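In Defense of the Late Sower

Mon 12 March

Every year, just as the snowdrops give up, the gardening world begins to shout at me. The Stokent catalog wants my tomatoes started. The man at the Hirkley seed swap wants to know if my peppers are "up yet," in the tone people use to ask if you've seen a doctor about that.

My peppers are in the packet, where they're warm and have plenty of company.

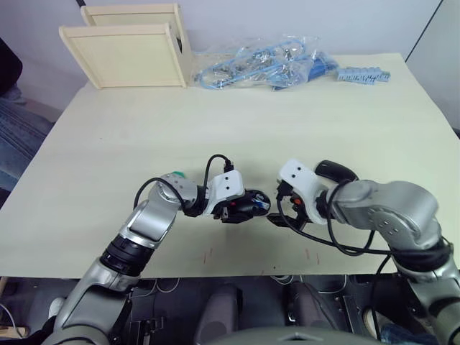

Gerrit Zwane

I used to be an early sower. Three years ago I had 205 seedlings on the windowsills by the first week of March, every one of them leaning toward the glass like passengers on a sinking ferry. I turned the trays daily. I bought a Söderlund lamp that made the spare room look like a place the police should visit. By the time it was fit to plant anything outside, I had 12 survivors, all of them tall, pale and easily upset.

My neighbor sowed hers five weeks after me, straight into a cold frame, and then forgot them. In August she was leaving tomatoes on my doorstep – out of kindness, I'm told.
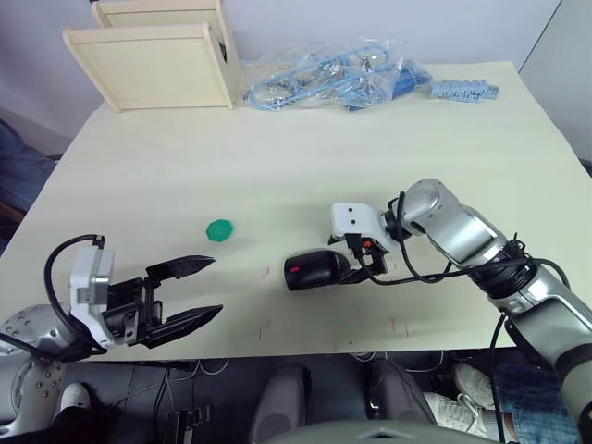
None of this seems to slow down the early crowd. I think they like the worry. A tray of seedlings in a dark month is a pet you can fuss over, and I don't blame anyone for wanting one. But let's call it a hobby and stop calling it good practice. A tomato has no idea what the calendar says. It wants light and a bit of warmth, and it'll catch up in nearly no time once it gets both.

Onions are different, I'll admit, and so are leeks. Start those when you like. As for the rest, I'll be sowing when I can stand outside in a shirt, and the Tradness heated propagator my brother gave me can go on being a very good place to keep gloves.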